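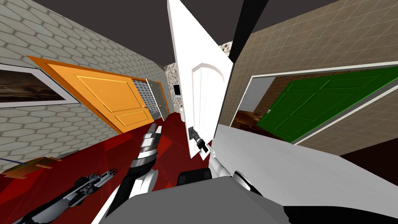
Fergal Mulcahy wrote to us after the last piece to say that a sticking door should be left alone until the heating has been on for a month, and that most of the planing done in summer is regretted by winter. We put this to Theda Albers, who hung doors for a contractor in Clelow before moving to inspection work at Clisormont.

She agrees with part of it. "Timber takes up moisture across the grain far more than along it," she says. "A panelled door gets wider in a damp June. It hardly gets taller. If it binds at the head in one corner, moisture is the wrong place to start looking."

Her first check is the gap between door and frame, taken with the door shut and the latch engaged. She measures the hinge side at top and bottom, then the head, then the lock side in three places. A gap that narrows steadily towards the top of the lock side usually means the top hinge has dropped or the frame has moved. A gap that is tight along the full height points to swelling, or to paint.

"Paint gets missed," she says. "Someone has put a coat on the edge at every redecoration and never rubbed down. The door is the size it always was, plus the paint."

For a dropped top hinge she takes the screws out one at a time and looks at what comes with them. Clean threads suggest the screw was only loose. Threads packed with wood fibre mean the hole has stripped, and a longer screw will hold only if there is sound timber behind the lining. On the jobs she inspects, she prefers the hole to be drilled out and plugged with hardwood dowel, glued, then redrilled. The glue is left overnight before the door goes back on.
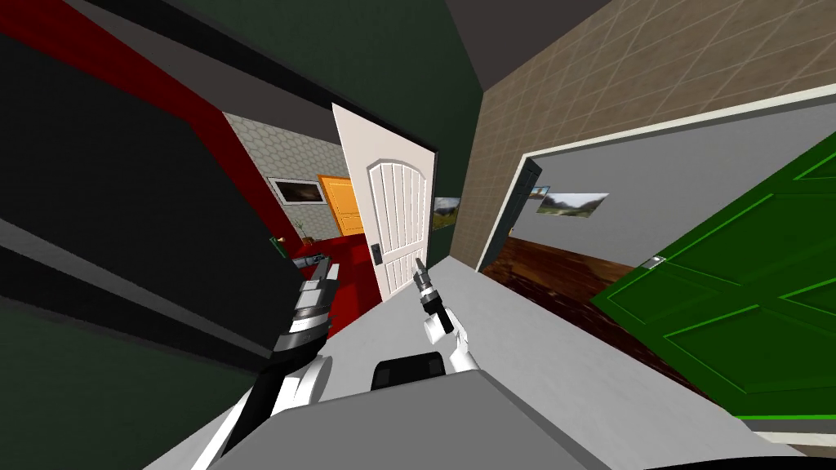

*Page last changed: Apr 24, 2023*

We asked about packing hinges, a method some fitters dislike. Albers has no objection to it. Card behind the bottom hinge pushes the foot of the door towards the lock side and lifts the top corner slightly. "It is a small correction. If you need a thick wad of card, the recess was cut too deep or the frame is out, and you should deal with that." She uses thin plastic shims in bathrooms, where card goes soft.

The opposite fault is hinge binding, where the door resists in the last part of its swing and springs back when released. The causes she lists are hinges recessed too deep, screw heads standing proud, and a door edge cut without enough bevel. Screw heads are the easiest to confirm. They leave bright rub marks on the facing leaf.

Latches were the other subject in our post. Tymofii Holovko asked whether a strike plate can be filed when the latch misses by a small amount. Albers says it can, provided the miss is vertical and the hinges have been checked first. Where the latch meets the plate but will not enter far enough, filing the front edge moves the closing position outwards and the door will rattle less or more depending on the stop. She would sooner move the stop.

On planing, she sets a simple order. The lock side is marked with the door hung, and the door is then taken off and planed from both ends towards the middle if the stiles have rails meeting them at the corners. The bare edge is sealed the same day. "An unsealed edge is how you get called back. The faces are painted, the edge is raw, and all the moisture goes in through the edge."

None of this applies to fire doors. There the gaps, hinges, seals and any trimming are governed by the door's certification, and she refers owners to the manufacturer's data sheet before any tool is picked up. A leaf that has been planed beyond the stated allowance is recorded as a defect in her reports, whatever the finish looks like.

Kathleen Mac Carthaigh has asked for a similar piece on sliding doors and track wear. Albers does not inspect those.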